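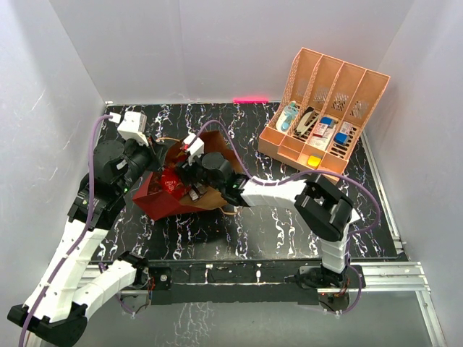

Cable routing is the job people leave for last on a two-arm bench setup, and it ends up costing the most time. Run each arm through its full reach by hand, power off, before you tie anything down. The slack you need at the elbow is always more than you think. On ours the purple cable goes up the outside of each arm and over the elbow, with a loop left loose. Tie it tight there and it will pull at the connector every time the arm folds. Both bases sit on one long black plate fixed to an aluminum rail at the front edge, so the spacing between the arms stays put when the table gets bumped.

Mounting plate first. Drill and fit it before the walls go up. We did it the other way around and Talha Gondal had to lean in over the side with a stubby screwdriver for most of an evening. Snug all the screws, check the plate against the rail with a straightedge, then tighten from the middle out. Check them again after a week of use. Two of ours had backed out.

White walls are worth the trouble. Melamine offcuts are fine, and so is painted hardboard if you use a matte paint. Gloss throws streaks of light that move when someone walks past the lamp. If you already have gloss panels, go over them with a fine sanding pad and wipe them down.

For the tabletop, adhesive vinyl is cheap and easy to replace. Cut it two inches oversize, start from one edge and push the air out with a plastic card. A pattern hides scuffs. It also hides screws you drop, so keep a magnet handy.

Things to practice on: paper bags, foil packets, a stapler, small boxes. Start with boxes. A crumpled bag is hard because the opening is never in the same place, and foil slides. Open the bag wide and fold the rim back once so it holds its shape. Put a desk organizer where both arms can get to it and load it with odds and ends from the drawer. If it slides around, put a strip of shelf liner underneath.

Keep a stop switch outside the walls, within reach of whoever is standing there. Ciarán Costello wired ours to the power strip, so one press cuts both arms. An arm without power drops — put a folded towel under it before you test the switch.

Label both ends of every cable with masking tape and a marker. L and R are enough. Write the date you last swapped the gripper pads on the same tape. Ours last three months or so with the bags and a lot longer with boxes.

Wipe the rail with a dry cloth. Oil collects paper dust and then you have paste in the slots. For the vinyl, use a damp cloth and a drop of dish soap, and let it dry before you put paper back on it.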